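I've been meaning to write up what has been going on at work, and Monday was slow, so this one gets long. Short version: we're teaching the Clirkero system to put things on shelves, and I'm having more fun than I've had in years at Neves!

For anyone new to this blog, I came up through the returns room. My old job was taking small soft stuff (pouches, packets, things in crinkly wrapping) and getting each piece back into the right cubby. I did that for a long time and I was good at it. Then Zerneo, the outfit that supplies our automation, asked for people who already knew the work to show it how the work is done, and my hand went up before the sentence was over.

What we do now is shelve with grippers in our hands. You squeeze, the jaws close, you carry the item over to the cubby and let go, and the whole thing gets recorded so the software can learn from it. Then you do it again. And again, with the item turned some other way. My personal best is 137 good takes in one shift, and the team passed 3,912 last week, which got us a very nice box of pastries.

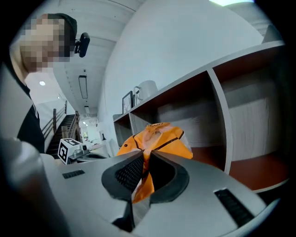

Does this mean there will be fewer shelving jobs? There will be less hand shelving for sure, and at Neves the plan is to move those hours into recording, checking and repairs, with nobody on our crew let go this year.

I asked that in the very first meeting, by the way, and I was glad to get it in writing. Past this year I can't tell you. Some of my coworkers are more nervous than I am, and I get it – a person who has done one job for a long time has every right to ask what comes next. Two of them tried the grippers and went back to the floor, and that was fine too.

What surprised me is how much I knew without knowing it. Crumply orange things are my favorite teaching material, because a soft item never sits the same way twice. Grab too high and it folds over. Grab too low and the bottom bumps the edge of the shelf. My hands had all that worked out ages ago, and now I have to slow down enough for the grippers to keep up. The first day I was terrible! I dropped nearly everything, and my forearms were sore for two days after.

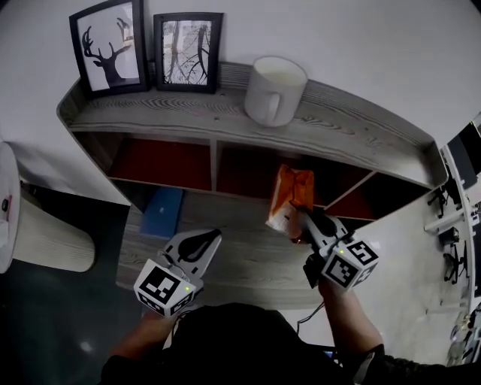 The pace is the other big change. On the old job there was a number on the wall and you chased it. With recordings, a rushed take is a wasted take, so we go in sets of 20 and then put the grippers down and stretch. I go home with a lot less ache in my shoulders. (My wrists are another story, and I've asked for a lighter grip on the next version. We'll see.)

Also, people ask us things now. Last month the Desodov folks, who write the software side, wanted to know why we all tilt a packet before it goes in, and four of us started talking at once. We tilt it so the front corner clears the lip and the rest follows. It took us half an hour to agree on that one sentence. They changed the instructions for new recorders that same afternoon, and I walked around feeling like a professor until dinner.
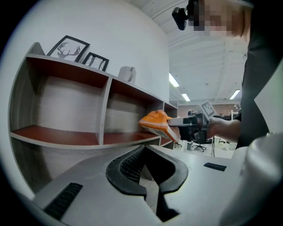

It isn't all great. The paperwork after each session is dull, and a bad take has to be marked bad by the person who made it, which stings when it's your fifth in a row. I also miss the radio. We used to have it going all day in returns, and you'd hear somebody singing two aisles over. Recording is quieter work, and it took me a while to get used to that.

Next up is the first real trial, with the system shelving by itself in one corner of returns while we stand by and fix what it fumbles. I've put my name down for the early shift. I want to see whether it tilts the packet.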